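Reviews > Tools & Kits > Flitetti Hand-Held Gripper Kit > FAQ

Filed under: Data collection hardware, reader questions

We've had the Flitetti kit since July and the same questions keep landing in the inbox. The answers are ours. Nultier, which sells the kit, saw none of them before they went up.

What do you get for the money?

One hand-held gripper with a camera, a spare set of finger pads, a charger and a year's login to Majumder, the upload service. The kit costs $2,737. The login is the part to watch, as the second year is billed at $300 and the sales page puts that under a fold-out tab.

Is it a robot?

No, and the sales page is slippery on this. You are the arm. You hold the thing, open and close the jaws, and the recording is meant to teach a robot later. Whether your robot learns anything from it is between you and your training setup.

Nultier says it handles "all household fabrics." Does it?

That claim is too big. Thin cotton is easy for any gripper with soft pads. Knitwear is harder, and a knit lying on top of another garment is harder still. The pads have to close on one layer and leave the next one alone, and you are judging that by eye from behind the jaws.

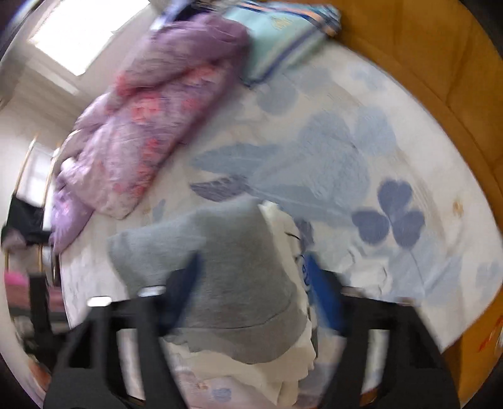 Jaws open at a gray garment with a cream one under it.

We'd want to see numbers from Nultier on layered clothes before believing the line about all fabrics. We asked. They sent a brochure.

Do I need a clean table and a plain background?

The manual says any room will do. I agree with that more than I expected to. A bed with a printed sheet and a bunched-up blanket is closer to what a home robot would face than a white tabletop. The catch is that patterned bedding makes it harder for a person labeling the footage to tell where a garment stops, so budget extra hours for that.

How wide is the camera view?

Wide, with dark rounded corners. Straight edges near the rim come out curved. Majumder has a correction setting, but it is off by default and the help page for it is four lines long.

Can you see both fingers in the recording?

Yes. The blue pads stand out well against gray and white cloth. I can't say how they would do against blue denim.
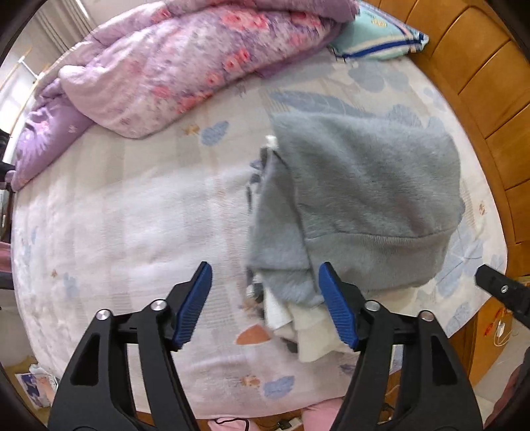
Fuzzy gray knit between the pads, with the linkages and pivot screws in view.

Do the screws hold?

Ask me again in a year. The linkages have plenty of pivots, and play in any of them means the jaws won't meet square. The manual says to check them every 28 hours of use and then doesn't give a torque figure. Jerome Lumanlan at Nultier support told us "snug is fine" — not much of a spec.

Is it tiring to use?

For short sessions, no. After a long afternoon of folding, my wrist had opinions. There is no strap.

Should I buy it or rent?

Lumville rents the same kit by the week, without the Majumder login. If you only want to find out whether hand-held recording suits your project, start there. I would not pay full price on the strength of the sales page.

Can I return it?

Within four weeks, with the pads unused. How you would test a gripper without using the pads is a question we have also sent to Nultier.

Answers last checked Fri 12 January.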